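Ticket: Net content field won't save, item keeps coming back as 30 oz
Product: Plimik Shelf (desktop and phone)
Opened by: Tia Ellwood
Opened: 28/06/2025
Handled by: Sirden Support, Jamie Mapplebeck

Original message

Hi Sirden people! I run a little swap-and-sell shelf out of my house in Kendport, mostly snacks and beauty things from overseas that my neighbors and I order together and then split up. I've been on Plimik for a while and it's been fine, 3,508 entries and I'm very fond of it, but I have one box of face stuff that is driving me up the wall.

The box says 30g. I type 30, I pick grams, I hit save, it says saved. I go back to the list and it's 30 oz. That's nearly two pounds of cosmetics! I've already had Francine Marchand from down the street message me asking if it was a bucket.

Things I did before bothering you:

Logged out and in again. Same.
Deleted the entry and made a new one. Same.
Did it on my phone. Same, and it also lost the name I typed, so I had to do that over.
Changed the category from Beauty to Other. It saved as grams!! Then I switched it back to Beauty and it went to ounces again.

So it's something about Beauty, I think. Can you look?

Reply from Jamie Mapplebeck

Hi Tia, thanks for trying the category switch, that narrows it down a lot. Could you tell me (1) what the box says word for word for the net content, (2) whether you entered the item by scanning or by typing, and (3) what your default unit is under Settings, Shelf, Units?

Update from Tia

OK! Went and dug it out. The unpacking table is a disaster right now so bear with me.

(1) It says 净含量:30g, down near a corner of the panel with all the small print. I don't read Chinese but Alfie Oakley's wife does and she says the first part is just "net content." There's a block of tiny writing with FLOWER LURE in it, and that's the name I've been using for the entry.

(2) Typed. I couldn't find a barcode I could get the phone to read. The pale blue packet has one, and that scanned first time, no trouble with units at all, so maybe that's a clue?

(3) Default unit is grams. I checked it twice. I even set it to ounces, saved, and set it back to grams in case it was stuck.

Also, while I'm here, the condition menu goes straight from "New" to "Damaged box" and that seems harsh for one slightly dented corner. Is there an in-between?

Reply from Jamie

That is a clue, yes. Scanned items take their unit from the lookup, so they never touch the part that's going wrong. Typed items in Beauty use a template, and I suspect yours is an old one. Please try this:

1. Open Settings, Templates, Beauty.
2. Look at the line called Fallback unit and tell me what it says.
3. Don't change it yet, please.

On condition: turn on "Show more grades" on the same page and you'll get "Minor packaging wear."

Update from Tia

It says oz (imported)! What's imported? I never imported anything.

Oh wait. Yes I did. Last November Živko Trajkovski gave me his spreadsheet from when he was on Catterall, because he was moving and I was taking over his half of the shelf. That had all his soaps in it, and he did everything in ounces. I'd completely forgotten. Sorry!

And minor packaging wear is perfect, thank you, I've used it.

Reply from Jamie

No need to be sorry, the import shouldn't have overridden your default without asking. I've filed that separately. For now:

1. Change Fallback unit to g and save the template.
2. Open the item, clear the net content field completely, then type 30 again. If you only edit the number it keeps the old unit.
3. Save, close the item, reopen it.

Typed Beauty entries you made after the import may have the same problem. If you filter by "unit differs from default" you'll see them all in one list.

Update from Tia

It stuck! 30 g, and still 30 g after I closed the whole thing and made a coffee. The filter gave me 19 others, 12 of them Živko's soaps that really are in ounces so I left those alone. Fixing the rest tonight.

My plaid cloth needs an iron, I know.

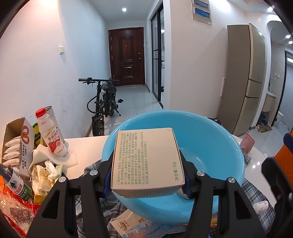
Ticket status

Resolved. Import issue tracked separately. Tia, reply here if any of the others flip back to ounces.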